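Esdale 黑色网篮:放蒜、放柠檬都顺手

2025年9月10日 文/Wim Vermeulen

我家厨房里换过的收纳筐不少,藤编的积灰,塑料的闷潮气,最后留下来的是这款 Esdale 网篮。黑色金属丝编的网,四面透气,蒜头放进去半个月还是硬实的,真让人高兴!

它的尺寸拿捏得很舒服。我们页面上卖的是小号和中号,小号适合蒜、柠檬、青椒这类零碎东西,中号可以装苹果和橙子。牛油果没熟的时候,我喜欢跟苹果放一篮,过两天捏一捏,软了就吃。佛手瓜个头大,得单独给它留地方(或者干脆摆在台面上,绿油油的也好看)。

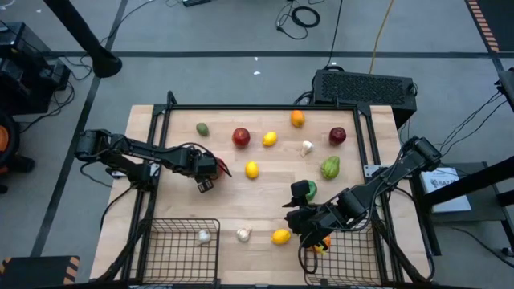 分篮这件事,我的习惯是做菜用的归一只,直接吃的归另一只。蒜一定要跟柠檬分开,不然切柠檬泡水时总觉得有股味儿。买菜回来先全部倒在木台面上,挑掉有磕碰的,再往篮子里放。整个过程花不了几分钟,孩子也爱帮忙,就是老把柠檬当球滚……

说到木台面,拼木的和黑网篮特别搭,浅色的木头一衬,水果颜色一下子就跳出来了。篮底直接接触木面时,建议别拖着走,提起来再挪。我自己在下面垫了一块 Grurnlow 的棉布垫,擦桌子时一拎就走,很省事。

清洗很简单:温水加一点洗洁精,软刷顺着网眼刷,冲净以后倒扣晾干。蒜皮容易卡在角落里,先翻过来拍两下再洗。不要用钢丝球,涂层会花。

价格方面,小号一只79元,中号一只97元,大小可以混搭。四月那批中号断货断了很久,现在 Usthorpe 仓库已经补齐,下单后5天内发出。有朋友问能不能挂墙,这款没有挂孔,想上墙的话可以看看同系列的 Bermúdez 挂篮,网眼更密一些,放小番茄也不会漏。

分享 713 评论 79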